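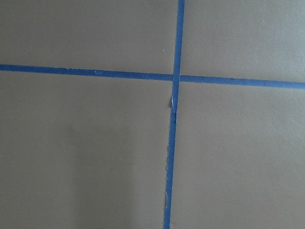 Blue Tape, Brown Paper

The cheapest way to plan a room, or a game, or just a table

Start with the lines. That's the advice I keep giving and then not taking. I once drew a whole seed-tray layout on the bench at Starkaver in pencil, and it was gone by lunch. Painter's tape stays where you put it. Mostly.

A grid is long strips one way, short strips the other, pressed down with a thumb. Mine never come out square. Doesn't matter much. A line that leans a little still tells you which side of it you're on, and that is the whole job.

Ripping it up is another story. Pull too fast and it tears down one edge and leaves you a ragged sliver that you'll be picking at with a fingernail. Pull low and slow, back over itself. If a piece goes missing in the middle, leave the gap. Your eye fills it in.

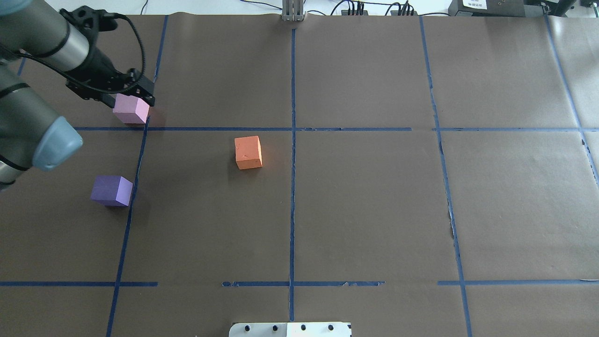
Foam blocks next. Pink, purple, orange - pick colors you can tell apart from across the room, becuase you will be standing across the room. Foam is quiet, and it won't dent anything if it drops. At Fandlow we used a tub of 80 for a shelving plan, one block per box of stock, and moved them around till 9 at night. Way too many. Three would of taught us the same thing about the aisle.

Cover the table first. Brown paper if you're in a hurry, cardboard if you want it to last the month. Tape comes off a good tabletop fine in week one, less fine by October.

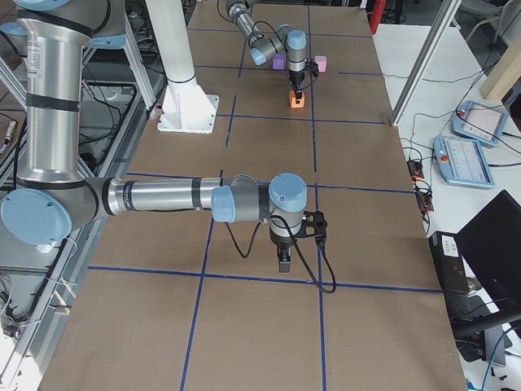

Then leave it up. Walk past it, shift a block one square over, go get coffee. The Hurnus reading room started out this way, on a table nobody wanted, and the desks are still where the blocks ended up.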